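Cable Corner Opens at the Praltatley Repair Room

2018-10-03 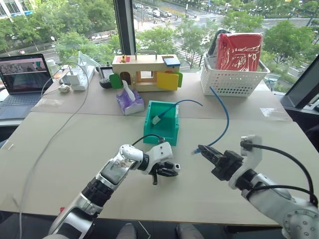 What's going on

I've been hanging around the Praltatley repair room a lot lately (my own fault, I own too many things with plugs), and I'm so happy to report that the new cable corner is open! It's two light beige boards by the window and a teal box for whatever lead is getting sorted. When I stopped in, the box had a blue cable in it with a white plug on the end, the kind you'd use for a network, and the rest of it was looping up and off across the table.

Sioned Maddocks runs the corner. She told me she started it after going through the donated leads in the back closet and finding 134 of them in one big knot. "I got 19 out the first night and then I went home," she said.

Bring your tangles

You can drop off network cables, phone chargers, lamp cords, pretty much anything, as long as it's not cut through. Each one gets untangled, coiled and tied with a paper tag. If it's yours you take it home again, and if you don't want it, it goes in the giveaway drawer by the door. I took in a grocery bag of mine and came out with two cables I'd been missing since we moved, plus one I still can't identify.

There's a wooden toy house back there at the moment, with a carrying handle on top and green and yellow doors, and I spent way too long admiring it when I should have been coiling. There are tissues on the table too, in a purple-and-white box, and I needed one (those donated leads are dusty!).

When and how much

Untangling is free. A new plug on the end of a network cable costs 40 cents, and Teodoro Miranda will show you how to put it on yourself if you'd like to learn. He's patient, I can vouch for that. The corner stays open through December, same hours as the repair room, and you don't have to sign up first.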